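Intro Lab Skills, Tellstead campus
Session 2 — Beakers, tubes and racks

Bring goggles and your lab notebook. We start at the bench, so read this page first.

Set up before you pour anything. Stand the rack on a flat surface with the beaker beside it, close enough that you don't have to reach across one to get to the other. A dark cloth under clear glass makes the edges easier to see. Fill the beaker no more than halfway.
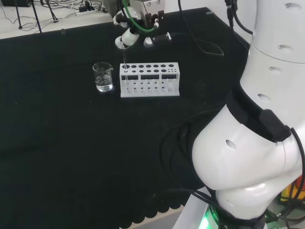 Tubes go into the rack straight down, one at a time. Match the tube to the hole. A thin tube in a wide hole will lean, and a leaning tube is hard to fill. Don't force a tube into a hole that is too small.

The marks on a beaker are only a guide. For the Filtach exercise you need 100 mL of water, so use a graduated cylinder — the beaker is for holding and pouring.

Each pair will fill 4 tubes. Label them before they go in the rack. Rinse everything at the end and leave the tubes upside down to drain.

Write-ups are due in October, up to 400 words.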